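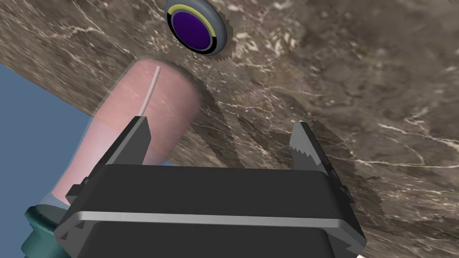 Cornance

Loltano simulated cell: your questions

Updated September 4, 2024

What is the Loltano cell?
It's our simulated tabletop cell: a two-finger gripper, a marble table, a button and a changing set of loose objects. We use it to try out settings before they go anywhere near a real machine, and we're very fond of it!

Which view should I set the gripper up in?
Start with the wrist view, looking past the housing and out between the fingers. You get both fingers and the tabletop at once, so a finger that has loaded at the wrong angle shows up straight away. Switch to the overhead view afterwards to check the base.

How do I set the finger opening?
Open the Stumeo panel, choose Fingers and press Zero with nothing in the grip. Then open them fully and save. If one finger moves further than the other, delete the saved offsets and zero again. Please don't type the offsets in by hand (we've all tried it, and it always ends in a muddle).

Are the ridges on the finger part of the contact shape?
No, they're only in the visual model. The contact shape is a plain flat pad. You can swap in the ridged one under Contacts, and it's great fun to play with, but each step takes longer to work out.

Why do the shadows have jagged edges?
That's the shadow map at its standard setting. The finger shadows on the marble come out blocky, and you'll see the same thing beside the button's ring. Raise the shadow map to 2,000 for smoother edges. It makes no difference to contacts or grip force.

The pink cylinder rolls off the table. What have I done?
Probably nothing! The table may have loaded with a slight tilt left over from an older scene file. Set its roll and pitch to zero, reload, and let everything settle before you move the arm. If the cylinder still wanders, increase its rolling friction a little at a time.

The button doesn't register a press. Where do I look?
Check that its base is fixed to the table and that the purple centre is a separate moving part. Older Nugroho imports joined the two together. Re-import with Merge Parts switched off.

How often does the cell need looking after?
We clear the logs and re-zero the fingers after nearly 2,000 cycles. It's a quick job, and a lovely excuse to try a new set of objects.

Can I change the marble?
Yes, any surface texture will do. Keep the friction values in a separate file so they don't get overwritten.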